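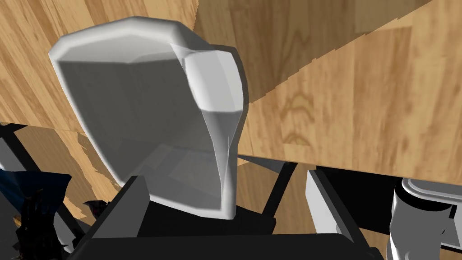
Did the training grant create 2,665 jobs in the Stedham area?
The group could not say so on the evidence supplied. The figure counts people who finished a course and reported any paid work within 90 days, and it includes people who already had a job when they enrolled.

Stedham Area Workforce Group
Minutes of the regular meeting, March
Approved with corrections to items 3 and 5

1. Call to order and minutes

The chair opened the meeting at 4:10 p.m. A quorum was present. Minutes of the previous meeting were approved after the word "success" was struck from the paragraph on the grant. The member who asked for the change said the group had not yet seen anything that would support it.

2. Matters arising

The letter to the state labor office asking for county wage data has not been answered. The secretary will send it again with a request for a reply date. The parking question was left over.

3. Obeidat report on the training grant

The group took up the report prepared by Obeidat, the consulting firm hired last year to review the grant. A representative of the firm presented the findings and took questions.

The report's main claim is that 2,665 jobs were "created or supported." Members asked how many were created and how many supported. The firm replied that the two were not separated in the survey. A member said that in that case the number should not be printed in a headline, and several others agreed.

There was a long exchange on part-time work. Under the survey's wording, a person who worked a single shift at the end of the course is recorded the same way as a person hired full time with benefits. The firm said this follows common practice and matches how many household surveys treat employment. A member answered that household surveys also publish hours, and the report does not.

Members also asked what happened to people in the same trades who did not take a course. The firm has no comparison group. It pointed out that local unemployment fell over the grant period. The chair noted that it fell in the neighboring counties too, where there was no grant.

The report was received but not adopted. The firm was asked to come back with created and supported jobs split out, or with a plain statement that it can't be done.

4. Bistach hiring pledge

Bistach has told the city it will add workers at its Gornusell Road warehouse if the payroll tax credit is renewed. A letter from the company was circulated. It gives no start date, no wage range and no number, although the cover note calls the commitment "firm."

One member spoke in favor of renewal. The warehouse is the largest employer on that side of town, and losing it would hurt whatever anyone thinks of the paperwork. Another said the same argument was made at the last renewal - and payroll at the site was lower afterward than before. The first member replied that the whole sector shrank in those years. Neither had figures at hand. Staff will pull them.

Moved and seconded that the group make no recommendation until Bistach supplies starting pay, expected hours and a date. Carried, with two opposed.

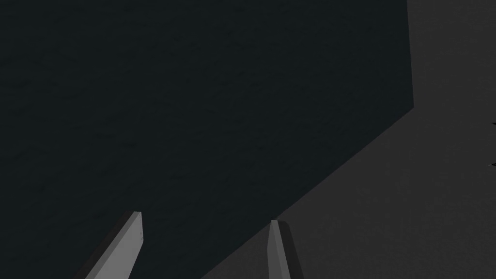 Does a lower unemployment rate mean more people in Stedham are working?
It can, but the rate also falls when people stop looking for work, so the group asked for the employment count and the size of the labor force to be shown next to it from now on.

5. Monthly labor market summary

The request above came out of the staff summary, which had led with the fall in the rate. Staff said the full table was in the appendix. Members said few readers get as far as the appendix, and the local paper certainly hadn't.

Monthly figures for an area this size come from a small sample and are often revised. It was agreed that the summary will carry last month's first figure and its revised figure side by side. A suggestion to drop the month-to-month comparison altogether was discussed and not put to a vote.

6. Job fair

The spring job fair will go ahead. Two members doubted its value, given that attendance is the only thing ever reported from it. Employers with tables will be asked to say afterward how many people they hired. Staff warned that few will respond. The group asked that the number of non-responses be reported as well.

7. Other business

A complaint about the wording of the group's web page was passed to staff. "Thriving" will come off the front page pending item 5.

Actions
Staff: site payroll history for the Gornusell Road warehouse.
Staff: revised summary layout.
Secretary: second letter to the state labor office.
Obeidat: split of created and supported jobs.

The meeting closed at 5:55 p.m.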